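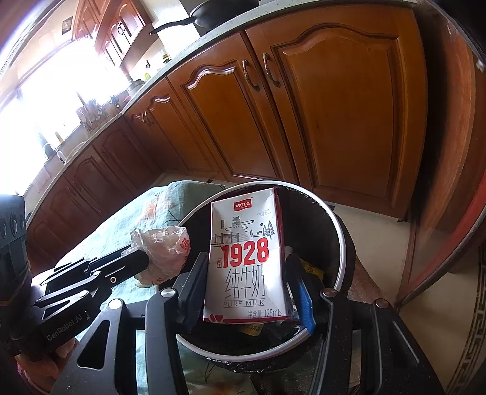
Gearóid Noonan wrote in that he'd been recording kitchen cleanup for almost a month before he learned his clips were too fast to use, and asked for the tips in one place.

Tips for recording trash and cleanup tasks with a hand-held gripper

Set the bin where you can reach it without leaning. Take the lid off first and put it in another room.

Close the fingers on a carton gently. Small drink cartons buckle if you squeeze hard, and a learning system trained on crushed cartons will crush cartons.

Hold the item over the opening for a moment, then open the fingers all the way. A half release is the most common fault in the Varine set. We pulled 106 clips out of 1,993 for that alone.

Keep your free hand away from the item. If you have to straighten something, stop the recording and start again.

Change what you throw out. Cartons, wrappers, paper towels and bottle caps all need a different grip. Do 6 of one kind, then switch.

Move the bin between rounds, even by a foot. Turn it if the rim is not the same all the way around.

Leave the counter the way you normally keep it. A cleared kitchen makes poor examples.

Rinse and drain anything that held milk before you use it for repeat takes, and wipe the finger pads when you finish. Dried milk is hard to get off the pads.

Keep the drops that miss. Label them "missed" and pick the item up in the same clip if you can.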